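Teaching the hand at the parcel station

Since August our group at Cledov is teaching a robotic hand to put parcels under the label reader with the waybill face up.

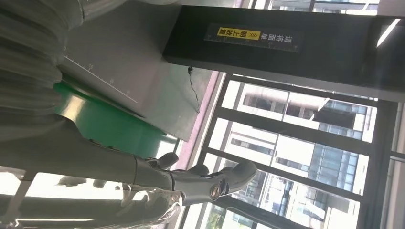
Shuk-fan Tsao finds that the first 20 demonstrations of every morning should be thrown away, as the operator is still warming up and moves too stiffly. Magdy Fahmy does not agree. He wants to keep them, but marked, so that we can compare later.

We now have 1542 demonstrations, all made by remote control with the glove. Of these, 300 have a turn of the parcel in them, and this is the part where the hand still needs the most help. Please do not hurry the turn. If the parcel slips, continue and correct it, and do not stop the recording.

Colleagues from Flotaten will visit on Monday and would like to try the glove. Two places at the station are still free in the afternoon. Write to Magdy if you want one, and please bring your own parcels, soft bags also.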